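# Snacks Between Classes: How Students in One Residence Hall Buy and Store Packaged Food

Group report, Consumer Studies
Nhung Tạ, Domnica Bogdan, Yến Lục, Hòa Đào
14 Oct 2026

## 1. Why we picked this topic

Our first idea was to study dining hall waste, but another group already had it. Domnica suggested looking at the food students keep in their rooms, and we narrowed that to packaged snacks: bread, crackers, chips, cakes and anything else sold sealed and eaten without cooking. We wanted to know what makes a student choose one packet over another, and what happens to it after it comes home.

The hall we studied is Mendley, which has a shared kitchen on each floor. The closest store is Jostero, a small grocery across the parking lot. Trình, an Asian grocery, is a bus ride away but was named in many of the answers.

## 2. Method

We put a paper survey under doors in Mendley and got 88 completed forms back. The form had questions on where people shop, what they look at on the package, where they keep the food, and whether they had thrown any away in the past month. We also held two group talks in the kitchen on Yến's floor. Ngọc Lã from the hall office let us book the room and read our questions before we used them. She asked us to take out one about money from parents, and we did.

Answers were typed into a spreadsheet by Hòa and checked by Nhung. Blank answers were left blank.

## 3. What people look at first

Price came first on the forms, then flavor, then size. In the group talks the order was less clear. People talked more about whether a product felt familiar. Several students who grew up in Asian households said they go to Trình for single-wrapped soft bread because it was a school snack for them, and they know the package before they read it.

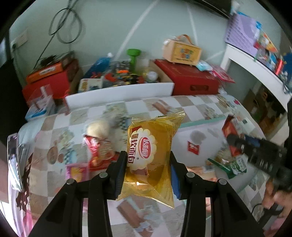 Students who did not grow up with a product relied on pictures and on what they could see through the plastic. One student said she will not buy bread in a wrapper she can't see into. Another said the opposite, that he picks by the color of the bag and has been wrong plenty of times.

Very few people said they read the ingredient list. The ones who did had an allergy or lived with someone who had one. For imported goods they looked for the English sticker on the back, and two people complained that the sticker often covers the date.

## 4. Single packs and large packs

We expected students to buy large packs to save money. Most buy single packs. The reasons given were:

- a large bag goes stale once it is open
- roommates eat from an open bag
- single packs fit in a backpack
- it is easier to stop after one

The last reason came up in both talks. Domnica compared shelf prices at Jostero for crackers and found the single packs cost more by weight in every case. When we told the second group this, they said they had guessed as much and would still buy them.

## 5. Storage

Rooms in Mendley have one desk shelf and one closet per person. Food goes on the shelf, in the desk drawer, under the bed, or in the kitchen. The kitchen cabinets have no locks, and the forms showed a split between people who share everything and people who keep nothing there. Some floors have an informal habit of putting unwanted snacks out on the common table for anyone to take. The forms from those floors reported less food thrown away, but we can't say the table is the reason — they are also the floors with more older students. 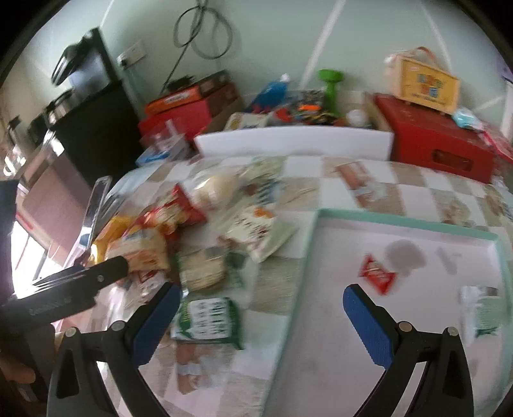 Airtight boxes were rare. One person owned a set of Vomex boxes, a gift, and used them for pens. Clips and rubber bands were the normal way to close a bag. Folding the top over and putting something heavy on it was also popular.

## 6. Waste

Bread was thrown away more than any other item, followed by chips that had gone soft. Sealed crackers were almost never thrown away, and a few students admitted to eating them past the date. Many did not know the difference between "best by" and "use by." We had to look it up ourselves before writing the survey.

## 7. Problems with our study

Mendley is open 365 days a year and houses students who stay over breaks, so it may not be like other halls. The survey went out just after move-in, when shelves tend to be full. Asking again in December, during finals, would give a better picture. Our question on waste asked people to remember a whole month, and some wrote "no idea." We should have asked for one week.

We also wrote "snack" on the form without explaining it. Some people counted instant noodles and some did not — Hòa marked these in the spreadsheet, and we left noodles out of the results.

## 8. Who did what

Nhung wrote sections 1 to 3 and checked the data. Domnica did the price comparison and section 4. Yến ran the group talks and wrote section 5. Hòa handled the spreadsheet and wrote sections 6 and 7. The blank survey form is in the appendix.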